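I went to the spring showcase for the middle school mural project last night and I have some thoughts. Thread, because it won't fit in one.

If you missed it: the district paid an outside group called Forkance to run a "community learning mural" at Nowakowski Middle School. Every seventh grader took part. The theme was the river and the people who have lived along it.

First, the kids did good work. I want that said before anybody jumps on me. There is a heron in the lower left corner that I would hang in my own house.

My problem is with the word "inquiry." It's in the flyer, it's in the newsletter, it's on the banner over the gym door. I asked two students at the display what they had been inquiring about. One said "water?" and the other said they were told which section to paint.

I asked to see the planning materials. What I got was a one-page summary with the Forkance logo on it and a lot of arrows.
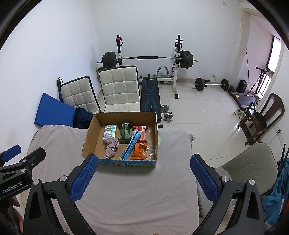
The summary says each student had "17 hours of guided exploration." My kid was in that class. By her count it was five class periods, and one of those was a fire drill and then a movie.

Maybe they're counting the assembly. Maybe they're counting homework. I'd just like to know what's in the number before the school board repeats it in the budget meeting – and they will repeat it.

Cost, for those asking in replies: $2850 for the facilitators, plus $300 for paint and panels. That's from the June packet, page 4 or 5, the scan is crooked.

I don't think that's a crazy amount. The old pottery kiln cost more than that to fix and then it broke again. But the art teacher's whole supply budget comes out of the same line, and she was not listed anywhere on the display. She primed those panels on her own time after school. I saw her car there.

Somebody replied that outside artists bring in things a regular teacher can't. Sure, sometimes. When Orkis came and did the printmaking week, the kids cut their own blocks, chose their own subjects and wrote a page on why. Half of them picked something odd. You could tell them apart from across the room.

The mural panels, you can't really tell apart. They all have the same wave along the bottom, and it looks to me like it was traced.
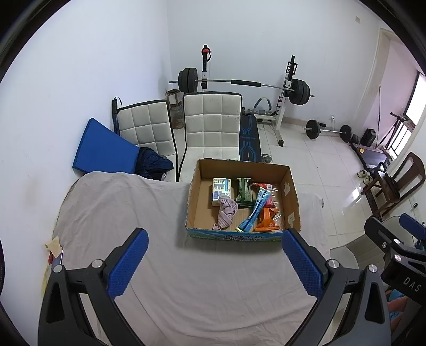

Open box, printed on the front, some handwriting on it too.

Back to it. The part I'm most doubtful about is the history piece. The theme says "the people who have lived along it." The panels have a canoe, a mill and a bridge. I looked for any written material about who those people were and found a single card, three sentences, no sources.

Did the students read anything? Did anyone from the county history room come in? I asked the facilitator and she told me the research was "embedded in the process." I wrote that down so I'd get it right.

A dad in the replies says I'm overthinking a painting. Could be. But they didn't sell it to us as a painting. They sold it as a unit that counts toward social studies, and it's replacing the old river report, where kids had to go look something up.

Was the river report exciting? No. I graded a stack of them as a parent helper once and most were copied off the same website. I'm not asking for it back. I'm asking what took its place.

Also, the survey. We all got the link: "How much did your student enjoy the mural experience?" Choices ran from "a lot" to "somewhat." There was no box for comments. I emailed mine to the office instead.

Next up is supposedly the elementary school on Parulo Street, starting in November with the fourth grade. If you have a kid there, ask now what they'll be reading and who is teaching that part. It's much harder to ask once the paint is on the wall.

I'm told the planning documents will be posted on the district site. I'll add the link under this if they go up. As of June 22, 2021 the page still says "coming soon."

And yes, the heron kid has been told about the heron.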